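# Two-arm sorting: planner keeps picking the same bin twice, and the wrist view loses the part

**Asked by Aisling Carroll** · tags: `planning`, `bimanual`, `perception`, `movel`

Hi all! I'm having a lovely time with a two-arm sorting cell but I've hit a wall with the task planner, and I'd love some ideas.

The job is simple to describe. Small electronic parts go from a steel tray in the middle into four yellow bins, sorted by kind. I'm running Movel for motion, a home-made task planner on top that I call Clollow, and a detector trained on 1384 labelled crops. One overhead view for planning, one wrist view per arm for the last bit of the approach. 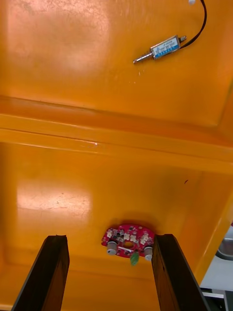 The two symptoms, which may or may not be related:

1. Clollow sometimes hands out the same bin slot twice in a row. The log says `slot_claimed` and then, 600 ms later, `slot_free` for the same slot.
2. On the final approach the wrist detector drops the part, usually when there's a lot of shine on the plastic. The overhead detector is still happy at that point.

I've set the claim timeout to 15 seconds, so I don't think anything is expiring. Here's the relevant part of the config:

```
claim_timeout_s: 15
release_on: lost_track
track_source: wrist
min_hits: 9
```

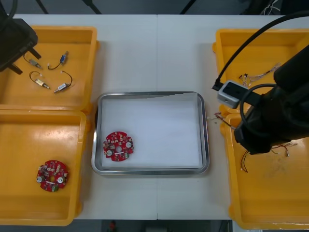

*Overhead view, one board in the tray and one in the lower left bin.*

Is there a sensible way to keep the claims steady without turning the wrist view off? I'd really like to keep it, the grasps are so much better with it!

---

### Answer 1 (accepted)

**Éabha Geraghty**

Ooh, nice problem, and I think you've pasted the culprit yourself. `release_on: lost_track` together with `track_source: wrist` means that every time the wrist detector blinks, the planner thinks the part has gone and gives the slot back. So your two symptoms are one bug.

Split them. Let the overhead view own the claim and let the wrist view only nudge the gripper pose:

```
claim_source: overhead
pose_source: wrist
release_on: place_confirmed, task_aborted
```

Then in the planner loop, when the wrist track drops, hold the last good pose and carry on slowly for a few ticks before you give up. I do this on my own pair of arms with Tavus doing the tracking and it made a huge difference – the arms stopped dithering above the bins.
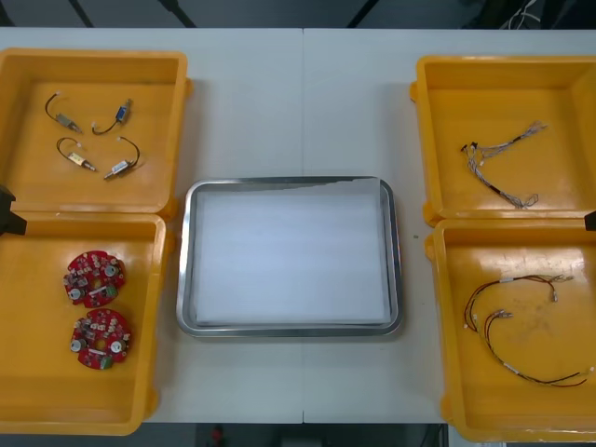
The next thing I'd change is how you store what's in each bin. A single "full / not full" flag is too coarse, and I'd keep a list of occupied footprints per bin, updated from the overhead view after every place. Your upper left bin is a good case for it: the four solenoids have space between them, but each one has wires looping away from the body, so a footprint drawn round the metal alone will let the planner drop the next part on a lead. Grow the footprint to cover the wires, or segment them as part of the same object. The boards are far easier and a plain circle will do.

For the shine, try lowering the exposure on the wrist cameras and adding glare patches to your training crops. It's a bit of a slog but well worth an afternoon.

> **Aisling Carroll:** That was it!! Split the sources and the double claims have gone. Footprints next.

---

### Answer 2

**rolland_fan**

Have you tried Rolland? It does the slot bookkeeping for you. I haven't used it with two arms though.

---

### Answer 3

**benchbot**

Agree with Éabha on the split. One thing to add about task order, as it bit me in May.
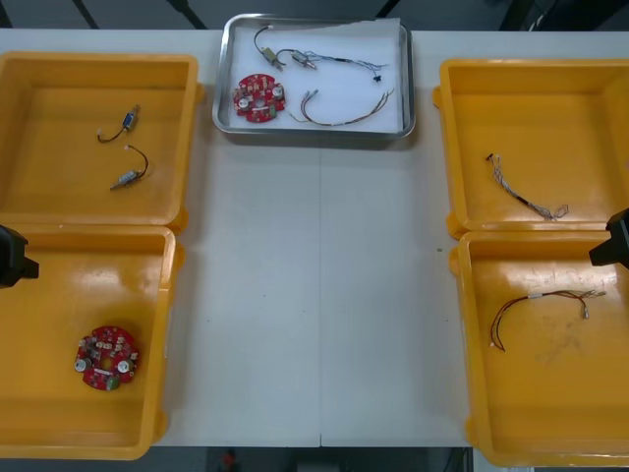 If your planner takes parts by detector confidence, it'll go for the boards first and leave the wiring until last, and by then it may have dragged something across something else. I score each part by how many neighbours its box overlaps and take the least tangled one first. With a tray like yours, where the thin blue and white harness runs on from one of the gold motors, I'd treat those two as a linked pair and plan one arm only until they're apart. The board over on the left of the paper can go any time, so it's a good job for the other arm while that's happening.

Also put a lock on the tray as a whole to begin with, not per part. Slower, but you can see what the planner is thinking, and you can loosen it once the logs look sane. Mine's still on the whole-tray lock for wire bundles.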